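Touchline ban rules, adult league: what counts as "communication"?
Forum: Rules and Discipline
Started 18/08/2025

backpost_7
Our coach picked up a two-match touchline ban after the Hekitz game. The charge was improper conduct, with a second charge for entering the referee's room at halftime. The fine is $369, which the club has already paid. The discipline letter says he may not be in the technical area or "communicate with the bench by any means" from kickoff to the final whistle. It does not mention halftime. Does the ban apply in the locker room during the break?

offsidetrap
Read the league handbook, not the letter. The handbook was revised in June. Under the old text the ban ran from kickoff to the final whistle with halftime excluded. The new text starts it at the team sheet exchange and ends it when the officials leave the field. Halftime falls inside that period.

backpost_7
I have the June version. The section on suspensions uses "match period" and does not define it. The definition you are quoting is in the section on players, and a coach is listed separately under team officials.

gallegos_reserves
We had this at Gallegos last season. Our manager sat in the stand, went down at the break, and was reported by the fourth official. The panel added another match. Their written reasons said that a team talk is communication with the bench. I would not test it.

lowblock
Last season's decision was made under last season's text. The panel is not bound by its earlier decisions. I agree he should stay out, but the Gallegos case does not settle the wording.

gallegos_reserves
It settles what the panel is likely to do, which is the practical question.

offsidetrap
Also check the competition. If the next fixture is the Busar Cup, the ban may not carry over. Cup bans and league bans are served separately unless the charge is violent conduct or abuse of an official.

backpost_7
Next fixture is the cup, away at Standusus. The charge was improper conduct, with no mention of abuse.

lowblock
Then he can stand in the technical area for the cup game and serve the ban in the next two league matches. Get it confirmed in writing before you submit the team sheet.

offsidetrap
Disagree in part. He was charged for what he said to the referee at halftime. Some panels file that as improper conduct and mark it as directed at an official. The mark is on the case record and does not always appear in the letter. If it is there, the ban applies in all competitions.

backpost_7
Where is the case record? All we received was the letter and an invoice.

offsidetrap
The club secretary can see it under the club login, in the discipline tab. Ours is listed by case number. Look for a column headed "scope." 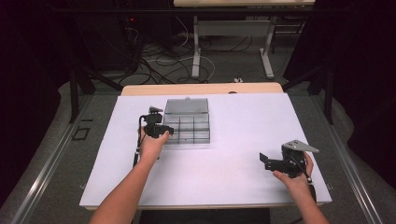

keeper_union
Can a banned coach still submit the team sheet before the game?

lowblock
Under the June text he can sign it and send it online, but he can't hand it to the referee in person. A player or another registered official has to do the exchange.

keeper_union
Thanks. Our assistant isn't registered, so it will be the captain.

backpost_7
Secretary has checked. The case number is 715 and the scope column reads "league only." He will be on the touchline at Standusus and in the stand for the next two league games. I have written to the league about halftime and asked for the definition of match period.

gallegos_reserves
Deadline for a clarification request is 4 working days before the fixture. If they don't answer, keep him out of the locker room.

lowblock
Agreed on that. Substitutions by phone are also covered by "any means," including through a third person in the stand. One club in our division was fined for it.

offsidetrap
Post the reply when you get it. The players' section and the officials' section should use the same term, and at present they don't.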